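The Slow Return of the Made-to-Measure Coat

The first thing Maksym Pylypenko does when you walk into his workroom is put the kettle on, and the second is look at your shoulders. He doesn't mean to be rude about it. He has been cutting coats for 21 years, and by the time the tea is poured he has usually worked out that you carry your bag on the left, that you sit at a desk, and that whatever you came in wearing was made for somebody with longer arms.

His label, Kimer, takes up two rooms above a key cutter's, up a staircase so narrow that the bolts of wool have to be passed through the window. It makes overcoats and very little else. There was a short spell of trousers, which he would rather not discuss, and a waistcoat that one loyal customer still asks after every winter.

I went to see him in May, when any sensible person has put their coat away and forgotten it. For Kimer it's the busy season. An order placed in spring will be ready when the leaves come down, and the people who know this (there are more of them each year) turn up in shirtsleeves to be pinned into heavy tweed with all the windows open.

What struck me, listening in on a morning of fittings, was how much of the talk had to do with ordinary life. Where do you hang it when you get home? Do you drive in it? One woman confessed, rather sweetly, that her coats never see a hanger at all and spend the winter thrown across the bed with everything else, and Maksym simply nodded and made the lining a little tougher.

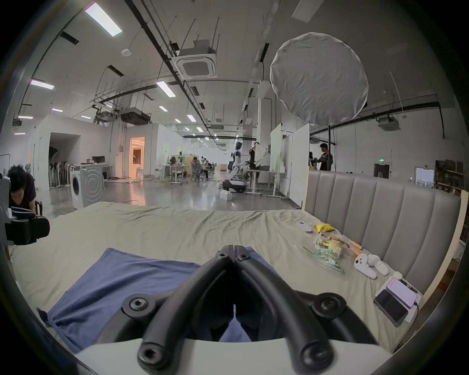

Three coats and a lot of pockets

Kimer has three patterns, and they are named like dogs. The Odo is the long one, double-breasted, with a collar you can turn up against real weather. The Sirko is shorter and softer in the shoulder, and it's what most first-time customers choose, though a fair few come back for the other. The Hosau is the odd one out – a belted, roomy thing he first drew in 2000 as a student, put in a drawer and was too shy to show anybody for years. I tried one on and didn't want to give it back.

Then there are the pockets. The Hosau has 11 of them if you let him have his way, including a slim one inside the left breast that he insists is for train tickets, even now that everybody's ticket is on their phone. I put my glasses in it and they fitted beautifully.

None of this is cheap, and he is quick to say so himself. He would sooner you saved up, or brought him your grandfather's coat to be taken apart and cut again, a job he plainly loves. There was one on the table during my visit, a great brown beast of a thing with its seams open, and he kept wandering back to it between customers to smooth the cloth with the flat of his hand. By the time I left, at 10 past one, he had found an old darn under the collar and was trying to decide whether to keep it.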